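Print this page | E-mail this page
February – submitted by Nuanchan Rungrueang, Kustcombe Records Room

Progress report to the Altemham Fund: fitting out the card sorting room

The grant covers the conversion of the ground floor room at Kustcombe into a working space for the Sangkhawat card collection. The collection holds 834 cards, most of them handwritten, which until last year were kept in shoe boxes. Work in this period concerned the floor, the furniture and the first trials of the sorting method.

1. Floor and layout

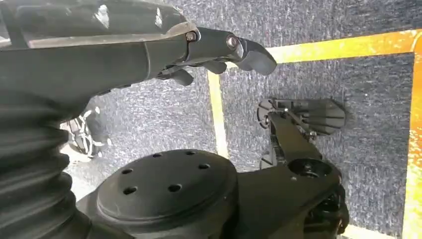 Fitting out began later than planned, as the room was not released to us until the start of the period. The delay has not affected the budget. The finish of dark surfaces has been raised under housekeeping: matte black parts show dust readily, and faint specks can be seen on the round flange with its six holes. Paper cards pick up dust easily, and we have therefore moved to cleaning at the end of each working session. The cost is met from the existing supplies line.

The layout was agreed with Yu-na Yang, who is responsible for the room plan. She asked that walkways be kept clear on both sides of the work area, and the plan was redrawn once to allow for this.

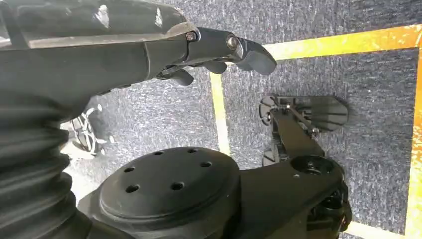 Floor work is complete except for a final inspection by Wika, the contractor. The gray carpet has been kept, which saved the 300 dollars set aside for replacement. Yellow tape lines now mark the floor, and the positions will be reviewed when the second table arrives. If they are confirmed, we propose to leave the tape in place for the rest of the grant year.

2. Sorting trials

Trials of the slot method started with a small batch of 54 cards. Each card is checked against the typed list, given a slot, and entered in the register before the next is taken up. 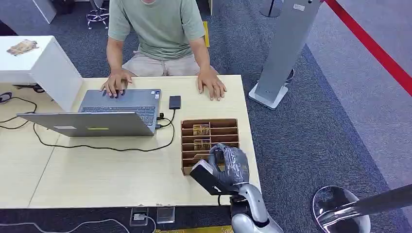 The method has been simple to teach, and the written instructions now fit on 2 pages. Entries are made on a laptop at the same wood-grain table as the brown cardboard organizer, so that cards do not have to be carried across the room. The organizer's narrow slots hold the cards apart and let staff see which places are filled. Cables are still an open matter – one runs along the tabletop and another lies coiled on the floor beside the white cabinet – and a cable tray has been requested from Wika.

3. Next period

We expect to take delivery of the second table, complete the cable work and extend sorting to the full collection. No change to the total grant is requested. We ask the Fund to approve moving the unspent carpet money to the purchase of additional organizers.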